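Ffion Landeg
@ffion_landeg
5. September 2020

Thread: Notizen vom Tag der offenen Tür bei Sekovero. Thema der Station, an der ich am längsten stand: Dosen nachfüllen und entnehmen, also die unscheinbare Hälfte der Automatenlogistik. (1/13)

Intern heißt die Zelle Vikero. Ein Arm, ein Zweifingergreifer, eine Kamera am Handgelenk, ein Tisch. Kein Förderband, keine Vereinzelung per Pneumatik. Den Vorschub erledigt die Schwerkraft. (2/13)

Das Regal ist aus klarem Acryl, geneigt, mit parallelen Bahnen. Hinten kommt die Ware hinein, vorne liegt sie am Anschlag. First in, first out, wie im Kühlregal am Kiosk. (3/13)
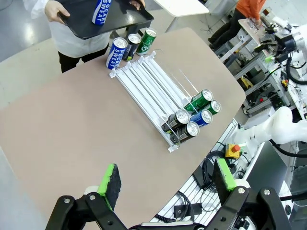 Station Vikero: Regal mit liegenden Dosen vorne, Nachschub am oberen Ende.

Mein Interesse galt dem vorderen Ende. Die Deckel zeigen zum Greifer. Metallisch, rund, stark spiegelnd. Für die Bildverarbeitung ist das die unangenehmste Ansicht einer Dose, weil vom Etikett je nach Winkel nur ein schmaler Streifen bleibt. (4/13)

Laut Standpersonal läuft die Sortenerkennung deshalb über den Mantel, die Lageschätzung über den Deckelrand. Zwei getrennte Modelle, Zusammenführung erst in der Bahnplanung. Die Software dafür heißt Entili und ist eine Eigenentwicklung. (5/13)

Trainiert wurde mit 1435 aufgezeichneten Griffen. Das ist wenig. Auf Nachfrage: alles am selben Regaltyp, Beleuchtung leicht variiert, Dosenformat konstant. Übertragbarkeit auf Flaschen wurde bisher nicht geprüft. (6/13)

Genannte Erfolgsquote beim ersten Griffversuch: 82 Prozent. Gezählt wird ein Griff nur, wenn die Dose danach aufrecht auf dem Tisch steht. Strenge Definition, finde ich richtig. Andere Hersteller zählen schon das Anheben. (7/13)

Taktzeit pro Dose: nahezu 17 Sekunden. Für einen Kiosk zu langsam, für nächtliches Umräumen brauchbar. Der größte Anteil entfällt auf das Aufrichten, die Fahrt selbst ist kurz. (8/13)

Zum Nachfüllen gab es die meisten Rückfragen aus der Besuchergruppe. Es geschieht von Hand, vom Tablett. (9/13)

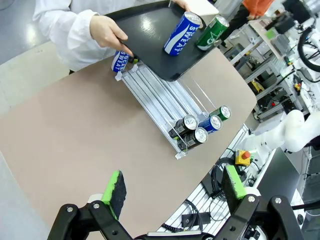
Kritisch ist dabei der Impuls. Kommt eine Dose zu schnell an, stößt sie die vorderen gegen den Anschlag, und die zuletzt geschätzte Lage stimmt nicht mehr. Entili wartet deshalb 5 Sekunden ab und rechnet neu. Eine Erkennung der Bewegung selbst wäre eleganter, steht aber laut Team erst für Dezember im Plan. (10/13)

Zum Greifer: schwarze, strukturierte Schaumauflage auf grünen Fingerkuppen. Verschleißteil. Die Standzeit wollte man mir nicht nennen. Not-Halt in Reichweite am Tischrand, vorschriftsmäßig gelb mit rotem Taster. (11/13)

Zweite Station, Findus, nur kurz besucht: Suche nach verlegten Werkzeugen in Schubladen. Konzept interessant, Vorführung wegen eines Kalibrierfehlers abgebrochen. Dazu kann ich daher nichts Belastbares sagen. (12/13)

Offene Fragen, die ich per Mail nachgereicht habe: Verhalten bei eingedrückten Dosen, Verhalten bei Kondenswasser auf dem Mantel, Kraftregelung beim Lösen aus der Bahn. Antworten hänge ich hier an. (13/13)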